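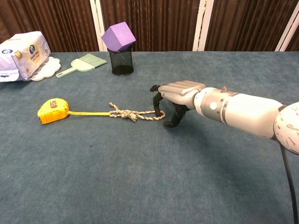 Ballet shoe care at home: what I'd skip

August 15, 2019

Every dance forum has a cure for dead pointe shoes, and most of them are sold by someone. I've sewn, dried and glued shoes for two dancers in this house, and I've become hard to impress.

Baking them. No. Somebody always swears by 90 degrees in the oven, and never says Fahrenheit or Celsius. Paste and satin don't belong in there. Pull out the pads, stuff the toes with newspaper and leave them by an open window overnight.

The freezer. It's supposed to kill the smell. Ours came out cold and smelled the same by the end of class.

Special thread. Caretti sells a "stage grade" spool for ribbons. Plain waxed dental floss holds as well, and you probably have it. Knot it twice and stay clear of the drawstring.

Shoe hardener. The Endedow bottle says 100 wears, which I don't believe for a minute. A little does help a soft box if you brush it inside the tip only and let it dry a full day. Slop it up the shank and the shoe won't bend where it should.

Frayed ribbon ends. Clear nail polish. The Wornalen heat pen costs $21 and scorched our first pair.

Tights in the machine. Fine, whatever the label says, in a mesh bag on cold. The dryer is what ruins them. We lost every good pair the November before Nutcracker that way.

Pancaking satin with calamine lotion does cut the shine. It also comes off on the car seats.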